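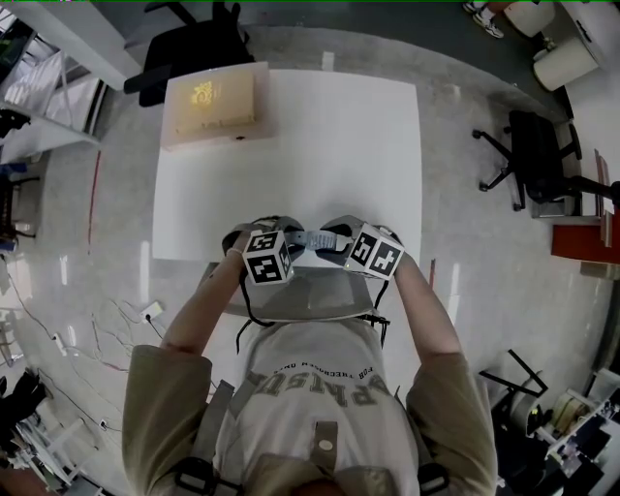 How slowly should I move when I teach by hand?

Hậu Vương
I am recording demonstrations with two hand-held grippers for our robot arm at Tistdale. The task is to fold a strap and put it in a tray. I made 15 recordings in February and the arm learned to hesitate before every grasp, the same as me. Should I move faster, or practise more and delete the old ones? Sorry for my English.

Noro
just go faster

Đoàn
Going faster will not help if you still stop to think. I had the same behaviour last year. I practised the fold until I did not need to look for the edge of the strap, then I recorded again at a calm, normal speed. I kept only 2 of my old recordings. Check also that your sleeve or a cable does not cover the markers on top of the grippers when you turn your wrists, for me this made the position jump. With remote control I was even slower, so I came back to doing it by hand.

Last updated: March 29, 2022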